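2 April 2024

Finished the big sea novel last night, in bed, way past when I should have been asleep, and I've been grumpy and happy about it all day. I started it back in October (October!) and I'd told everyone I'd be through by Christmas. Well. It's one of those old whaling-and-weather books where the ship doesn't leave harbor for ages, and I kept putting it down for things with shorter chapters.

My copy is the cheap two-volume set from the library sale in Drorkunville, and volume 2 had somebody's pencil all over the first half. They underlined every single mention of the moon. Then around the mutiny the pencil just stops, so either they got too caught up to bother or they gave up right before the good part! I read the mutiny chapter twice, once fast to find out who lived and then again slowly for the sentences. The cook's speech is wonderful. I copied the whole thing into the back of this notebook, and my hand still hurts.

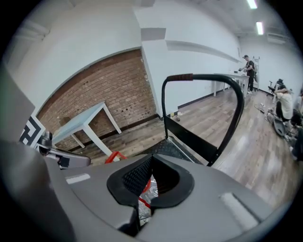
The ending, though. I don't know. After all those miles the captain gets off in some little port, sells his sextant and walks inland, and that's it, two pages and done. I turned the last leaf looking for more and got an ad for the publisher's other books. On the bus this morning I was still arguing with it in my head, and I think I've come around a little. He says way back in the first chapter that he wants to live someplace where people don't know what an oar is (I had to go dig that up, and of course it was on a page the moon person had left alone).

Anyway, next up is either the Udine travel letters, which have been on the nightstand so long the cover has faded, or a reread of the ghost stories. The Rainer Street reading group is doing short stories this spring and I might go, if they've quit meeting at dinnertime. I also want to find out if the sea novel was ever put out in one volume, with maps. I really missed having a map. I had the ship on the wrong side of the Cape for most of the winter.

Bed early tonight. I mean it.

Filed under: Reading Diary, Old Novels
2,616 views | 2 comments | Share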